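Home Archive Topics Subscribe Log in

September issue
By the Kelari Letter desk

The subscription box that wants to tidy your house

Every fall, somebody tries to sell me a calmer home. The pitch in my inbox this month comes from Wumier, which will mail you a "reset kit" every season for $42 a box. 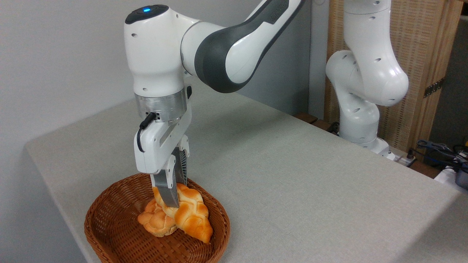
What you get for the money

A booklet, a set of labels, some cloth bags and a checklist. The company says its customers free up 80 minutes a week. I asked how that was measured and got a link to a survey of 188 subscribers, all of whom had stayed past their second box. People who quit after one weren't asked. I'd guess they had opinions.

The checklist is fine. Clear one surface at a time, keep like with like, put a basket where the mess lands. My grandmother could have written it, and she would have left out the part about "intention." What bugs me is the schedule. A new box shows up every three months whether or not you've dealt with the last one, and each box is more stuff in a house that supposedly has too much of it. By spring you own four booklets about owning less.

The other side

A reader in Bramham wrote in to defend these services. She says paying for the thing is what gets her off the couch, same as a gym. Fair enough, though most of the gym memberships I've paid for ended with me on the couch and out the money.

I also looked at Sydorenko, a smaller outfit that sells its guide once as a 2-part download and then leaves you alone. I like that better. It still promises you'll "never lose your keys again," and I lost mine while reading part one.

If you want to try any of this, check the cancellation terms first. Wumier's renew on their own and the notice window closes well before the next box ships, so you can easily pay for one you didn't want. Or pick a drawer tonight, dump it on the bed, and see how you feel by bedtime. You'll have to deal with it before you can sleep.

Related items
Do storage units ever pay off?
The trouble with free returns
Meal kits, one year later
What readers did with their paper piles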